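Why Does My Computer Get Hot?

Ever put your hand near the back of a computer after a long game? Warm, right? Sometimes really warm. Let's find out why.

Everything in a computer runs on electricity. Tiny switches inside the chips flip on and off, millions and millions of times a second. Every flip uses a little energy and that energy turns into heat. One flip – hardly any. All of them together – lots!

It's a bit like rubbing your hands. Rub once, nothing much. Rub fast for a whole minute and your palms get toasty.

The busiest chip is called the processor. It does the math, and pretty much everything is math to a computer, even a cartoon cat. Hard job = more heat. So a big 3D game warms things up more then typing a story does.

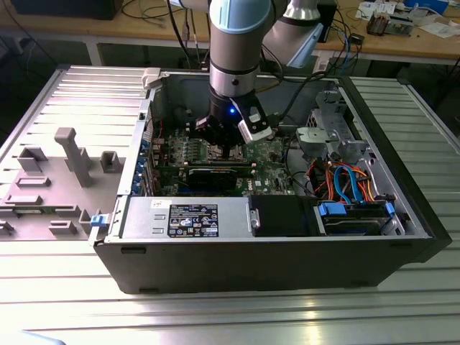 So where does the heat go? First into a chunk of metal called a heat sink. Metal is good at soaking up heat and passing it along. Most heat sinks have thin fins, like pages in a book, so lots of metal touches the air. Then a fan blows the warm air away. Whoosh. That's the hum you hear.

What if it gets too hot? The computer slows itself down to cool off. Still too hot? It shuts off. Annoying, but it saves the chips.

Dust is the big enemy. It clogs the fins and the fan, and teh air can't get through. Pet hair too. Sorry, dogs.

TRY IT
Get a metal spoon and a wooden spoon. Ask a grown-up to stand both in a mug of warm water. Wait a minute, then feel the handles. Which one warmed up faster? Now you know why heat sinks are metal.

REMEMBER
Don't cover the vents. No laptops on pillows. And never open a computer yourself – get an adult, and unplug it first.

Words by Marilou Belmonte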